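4.2 Collecting Two-Arm Garment Demonstrations

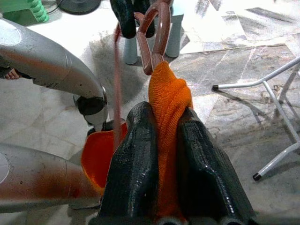 Figure 3. Wrist view during a two-arm hanger task. One gripper holds the hanger from above while the other grips an orange knitted item.

Salamatu Agyeman, commenting on an earlier draft of this section, objected that we had treated hand guiding and remote control as two ways of getting the same data. Her point was that an operator who pushes the arm feels the cloth through the arm, and an operator who drives it from a distance has to judge the cloth by eye, so the two groups of recordings will differ even when the start and end states match. We accept the objection. The two sources are kept apart in all tables that follow, and the combined set is reported only where stated.

The Flundia set holds 3,897 demonstrations of garment handling with two arms. A demonstration starts when both grippers are open and ends when the operator presses the stop pedal. Each one carries the joint positions of both arms, the commanded and measured opening of both grippers, and the wrist camera streams. We did not record force at the fingertips. The grippers report motor current, and we kept this signal, but it is a poor stand-in for contact force when the material between the fingers is soft and thick. Knitwear can be squeezed a long way before the current rises, and the rise then depends on how many layers are caught.

Two modes of showing the task were used. In the hand-guided mode the arms are set to carry their own weight and the operator moves them directly by the links. The gripper opening is set with a slider on the side of the forearm. In the remote mode the operator moves a pair of smaller leader arms with the same joint layout, and the follower arms copy the joint angles. No scaling is applied between leader and follower. Delay between the two was checked at the start of each session, and sessions that failed the check were restarted before any recording was made.

Hand guiding has a known cost for camera-based learning: the operator's hands and forearms enter the view. A policy trained on such views may come to rely on them, and at run time they are absent. Three remedies were considered. The first is to replay the recorded joint path with no operator near the arms and to record the cameras again. This works for rigid objects put back in the same place. It works badly for cloth, which never starts from quite the same shape, and a replayed grasp that closes beside a fold instead of on it leaves the rest of the path without meaning. The second is to mask the operator out of each view. The third is to leave the views as they are and train with random patches of the image blanked. We used the third remedy for the main results and compare it with masking in Section 5.3.

Operators in the hand-guided mode were asked to hold the arms behind the wrist joint and to keep away from the space between the two grippers. They were not asked to stay out of view altogether, as early trials showed that this led to awkward grips on the arm and to jerky motion near the hook of the hanger. We considered smooth motion in that part of the task to be worth more than a clean picture.

The garment tasks share a common form. One arm, which we call the holding arm, keeps the hanger in place. The other, the working arm, brings the garment to it. The roles are fixed for the length of a demonstration but may be swapped between demonstrations. Fixing the roles makes the labels simple and has a drawback: some operators would naturally tilt the hanger to meet the garment, and the instructions discouraged this. After the June sessions the rule was relaxed so that the holding arm could turn the hanger at the wrist but could not move it sideways. Recordings made under the first rule are flagged in the index file, and removing them changed none of the rankings reported in Section 5.

Finger shape matters more in this setting than we first assumed. Tapered fingers reach into a fold and pick a single layer, but they give a small contact area, and a garment held near its edge will turn about the grip under its own weight. Wider fingers hold the garment steady and tend to gather a second layer. The fingers used for the Flundia set are a compromise between the two and were not changed during collection. All wrist cameras look along the fingers, so that the contact region falls low in the image and the target, in this case the hanger, falls above it. The mount angle was measured once per session with a printed board. Sessions in which the angle had shifted by more than 2 degrees were corrected in software.

We chose not to control the background. The arms were moved between rooms with different floors and different light, and furniture was left in place where it did not block the arms. Polished floors proved to be the hardest case for the depth estimates. Reflections move when the wrist moves, and the depth network reads them as surfaces below the floor. Shiny arm covers cause a similar problem on a smaller scale, as they pick up the color of a bright garment held close to them. For these reasons the policies in this paper take color images only. The depth estimates are released with the set but were not used in training.

Operators came to the work with different amounts of practice. Each one completed 31 practice runs in each mode before any recording was kept. Practice runs were done with a plain cotton cloth that does not appear in the final set. In the remote mode, completion time was still falling at the end of practice for most operators, and the early part of the remote data may therefore contain slower and less even motion than the later part. We did not filter by duration. Slow demonstrations often contain a failed grasp followed by a second attempt, and these second attempts are of use to a policy that will itself miss grasps. Trimming them away in an early test produced a policy that closed the gripper on air and then continued toward the hanger as if the garment were in hand.

Each recording was given one of three labels by the operator directly after it ended: completed, partly completed, or stopped. Labels were then reviewed at Gondthorpe by a second person working from the video alone. Where the two disagreed, the second label was kept and the first was stored beside it. Most disagreements concerned garments that touched the hanger without being clearly supported by it. From a wrist view this state is hard to judge while the working gripper remains closed, since the load may be carried by either arm. For the completed label we therefore required that the working gripper had opened and moved away before the recording ended.

The data were cut into 8 splits by garment, so that no garment appears in both training and test data. An additional split by room is provided for readers who wish to test for changes in light and floor. We note that the room split is not balanced between the two modes. The larger rooms were used mostly for remote work because the leader arms need floor space of their own, and a result on the room split should be read with this in mind.

The recording software is a modified form of the Frimpong logger, with the pedal input and the forearm slider added as separate channels. Time stamps are taken at the point of capture on each device and aligned afterward against the joint stream of the holding arm. Converted files in the Rerkosari format are provided along with the raw logs. The conversion drops the stored operator labels and keeps only the reviewed ones.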